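Início | Notícias | Agenda | Empresas | Formação | Contactos

Waretti abriu laboratório de manipulação robótica a empresas e escolas da região

A Waretti realizou na terça-feira uma jornada de portas abertas no seu laboratório de manipulação robótica, no parque empresarial de Puvholm. A iniciativa reuniu cerca de 40 participantes, entre representantes de empresas industriais, docentes do ensino profissional e técnicos dos serviços municipais de apoio à economia.

A sessão teve início às 10 horas, com uma apresentação do projeto Luo, dedicado à aprendizagem de tarefas manuais por braços robóticos. O projeto decorre há 24 meses e conta com a participação da Jerkthorpe, empresa responsável pelo desenho mecânico das ferramentas de recolha. Segundo a informação distribuída aos visitantes, a fase atual incide sobre tarefas de arrumação, dobragem e embalamento, consideradas prioritárias pelas empresas que acompanham os trabalhos.

Após a apresentação, os participantes foram divididos em grupos e acompanharam o trabalho da equipa técnica. A demonstração centrou-se na utilização de garras manuais, operadas diretamente por uma pessoa, com as quais são registados os movimentos que servirão de base ao treino dos robôs. Este método permite recolher dados sem imobilizar os braços robóticos, que ficam reservados para a fase de ensaio.

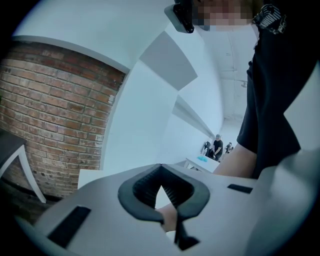

Os visitantes tiveram oportunidade de experimentar as ferramentas, sob orientação dos técnicos, e de colocar questões sobre o tempo de aprendizagem exigido aos operadores. A Waretti esclareceu que a formação inicial tem a duração de 2 dias e não requer conhecimentos prévios de programação. Foram igualmente abordadas as regras de tratamento das gravações, em particular no que respeita à proteção da imagem das pessoas presentes nos locais de recolha.

O período da tarde foi reservado a reuniões individuais com empresas interessadas em acolher ensaios nas suas instalações. De acordo com a organização, 7 entidades manifestaram essa intenção, sobretudo dos setores da logística e da indústria alimentar. As candidaturas serão apreciadas nas próximas semanas, tendo em conta a natureza das tarefas propostas e as condições de segurança dos espaços.

A Jerkthorpe apresentou ainda as alterações previstas para a próxima versão da garra, que incluem a redução do peso e a substituição mais rápida das peças de contacto, sujeitas a maior desgaste.

Está prevista para março uma nova sessão, destinada exclusivamente a escolas profissionais e centros de formação. As inscrições são gratuitas, mas obrigatórias, e devem ser efetuadas junto da receção do parque empresarial de Puvholm, nos dias úteis, entre as 9 e as 17 horas.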